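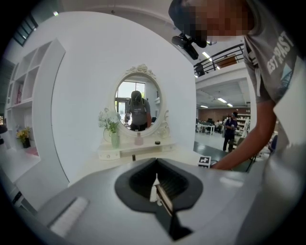 Minutes, October meeting
Subject: visit to Pindport, demonstration of the Prurnent system

1. Matters arising
Minutes of the last meeting accepted with one spelling fix (Braso, one s).

2. Report on the visit
Edivaldo Bittencourt reported. The visitors were shown people doing household jobs by hand with the gripper tool, in a mock-up with a dressing table, vase and bottles. The recordings are meant to train the robot. The robot itself ran for 3 minutes at the end, on one task, with a Pindport employee standing next to it.

Pindport quotes 200 recorded sessions per task. Asked how many of them get thrown out, the host said he would check. No answer so far.

The brochure says 100 percent pickup on small objects. Edivaldo asked which objects and was told "typical ones." He did not see glass being handled by the robot and would not take the figure as given.

3. Discussion
It was asked whether a tidy dressing table tells us much about our own rooms. General feeling was that it does not. The Shaikh site has narrow shelves and poor light, and nothing like either was shown.

The 30-day trial offer was read out. Shipping is on us both ways. Several members thought this was a lot to pay for a longer demo.

4. Decisions
No trial for now. Edivaldo to write to Pindport for the discard numbers and an uncut video of the robot working alone. Braso quote carried over.

5. Other business
Parking at Shaikh, again. Held for next time.

Closed 4:40 p.m.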